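Saturday, late

Spent most of the day on the gripper comparison and got through more of it than I planned. The Flulus hand is done. The Trasevora hand is maybe two thirds done. I want to write down where things stand before I forget what I changed.

Started at 10 with the controller, because the results from earlier in the week didn't make sense. The Flulus hand was failing on the cubes nearest the tall blocks, and I had put that down to the width of the housing. Wrong. The old controller was clipping the last bit of the descent whenever the wrist turned more than a quarter, so the fingers closed too high and pinched the top edge. I had even written a paragraph blaming the hand. Deleted it.

Fixed the clipping, cleared the logs and started both hands over with the same seeds. 296 trials each, same block layouts, same arm, same speed limit. Only the hand and its mass settings change. I should have done it this way the first time.

Flulus finished a little after lunch with 29 failures, nearly all of them in the crowded layouts. When a cube sits tight against a tall box, one finger has nowhere to go, and the planner either gives up or comes down on top of the box. On open table it hardly ever misses. I can live with that.

Trasevora is slower to run. The contact model for its finger pads is heavier and the simulator crawls when both pads touch at once. I cut the physics step in half for one batch to see if the grasps changed. They didn't, so I put it back. That cost me an hour.

In the afternoon I went through the layouts with the tall boxes by eye, stepping the arm down a little at a time over the small orange cube at the back. I wanted to look at the approach from the front side of the table, with the big boxes between me and the jaws.
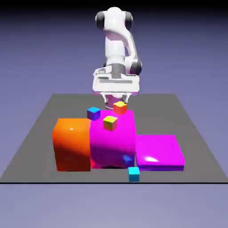

Is it worth testing grippers in simulation when the real pads will behave differently anyway?

For reach and clearance, it is. The simulator is good at telling me whether a hand fits into a space and whether the arm can get it there, and that is most of what I need to rule a hand out. I don't trust it on slip. Anything to do with friction gets decided on the bench.

The other thing I learned is that the approach angle matters more than I had allowed for. Straight down is fine for the cubes lying clear of everything. For the ones next to a block I tried tipping the wrist 10 degrees away from the block, and the planner found a path in several layouts where it had been giving up. I only tried it by hand on a few, so it isn't in the results yet. If I add it for one hand I have to add it for both, and then the Flulus numbers need to be run again. Not looking forward to that, but it would be a fairer test.

Camera placement is still open. Giraldo is the layout set with the overhead camera and Horard is the one with the low front camera. Overhead loses the cube as soon as the housing moves over it. The front one loses anything behind a tall box. I may end up using both and letting the controller pick, but I don't want to change two things at once.

The grasp log is at 2,019 lines tonight and I haven't written anything to sort it. Failures are marked with a one-word reason, and I used "blocked" and "no path" for the same thing on different days. Need to clean that up before I make any tables.

Left the rest of the Trasevora trials running with the fan on high. Dinner was leftover soup. Tomorrow: check the run, fix the labels, decide about the wrist tilt - and back up the settings file, which I have now said three times this week.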